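Strength Coaching I, Unit 5: Warm-ups that people will do

Welcome back! Last time we covered load and rest. Now we get to my favorite part of the course, the first ten minutes of a session (so much happens there!).

Start easy and let the joints move through a range they already own. Hips, shoulders, ankles, then the pattern you plan to train, done light. For a squat day that means bodyweight squats before anyone touches a bar.

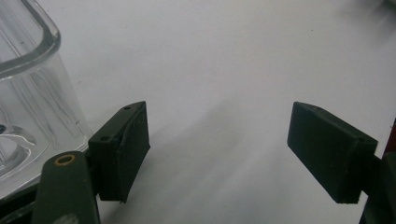 Watch breathing as you go. A client who can't chat during the warm-up is working too hard, so slow it down and try again.

For June: read Hayashi, chapter 5, and bring a written warm-up for a beginner. We'll try them all out on each other!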